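Notebook, May
Skollo route guide, planning and test walk

Morning, 8:30

Ivana Carrasco and I have started again with the walking route for Skollo old town. The first version was too long. We had put the harbour, both markets, the fort and the museum into one day, and when I walked it myself in April I was too tired to enjoy the last part. A visitor with children will stop much earlier.

New limit: 10 stops for the whole weekend, divided over two days. Ivana wanted to keep the fish market on the Saturday list. I agree, but it must come first, as the stalls close before lunch.

Timing of the ferry from Achari

I took the early boat and wrote down the crossing. It was 21 minutes from rope to rope, with a calm sea. The timetable on the pier says less. We should print our own number and tell people to check the return boat when they arrive, not in the evening. The small cafe beside the ticket window has good coffee and only one kind of cake (almond, very dry).

Question for Ivana: do we still recommend the upper deck? There is no shade on it.

Clitar, afternoon

The bus to Clitar goes from behind the post office, not from the square as we wrote. Please correct this on the map also. The ride is pretty after the second bridge, and it is better to sit on the left side. 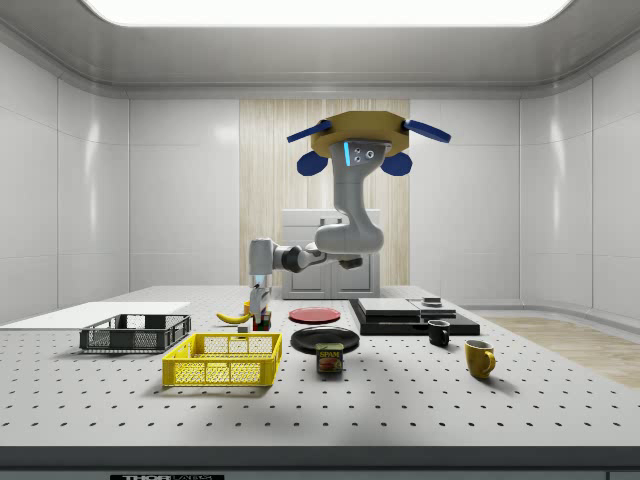

Plikov guesthouses

Visited 3 places. The one near the church has the best breakfast, but the bells begin at six and the walls are thin. The one by the river is quiet and the owner was very kind to me. She also lends bicycles, without charge if you stay two nights. The last one I would not put in the guide at all. The room smelled of paint and my key did not work in the front door after dark.

Prices are still to be confirmed by phone. I asked for them in writing and received only one answer.

To do
Walk the fort path again in the other direction, it may be less steep.
Ask Ivana for her notes about the museum opening hours.
Change "short climb" to "climb" in the text for Sunday.
Find out if the bakery in Clitar is open in winter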